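Chapter 4
How a Town Gets Its Water

Most of us turn on a tap many times a day and never give it a thought, and I was just the same until I started reading old town records (a habit I warmly recommend!). Take Grermont, a hill town that grew up beside one small spring.

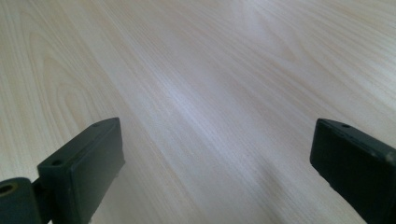

The spring served 126 households well enough, but a dry February could leave the buckets half full, and people had to walk down to Stultanstead -- a long way with a heavy pail.

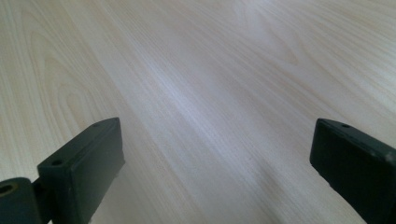 A reader in Te Moana wrote to say that her town had the opposite trouble, with too much rain and nowhere to keep it. Storage, then, will take up the first half of our chapter.

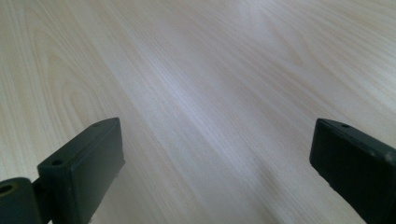 The second half follows the Jondimen pipeline, all 2603 yards of it, from the reservoir to the kitchen sink. Keep your notes on rainfall from Chapter 3 close by, for we will need them again very soon.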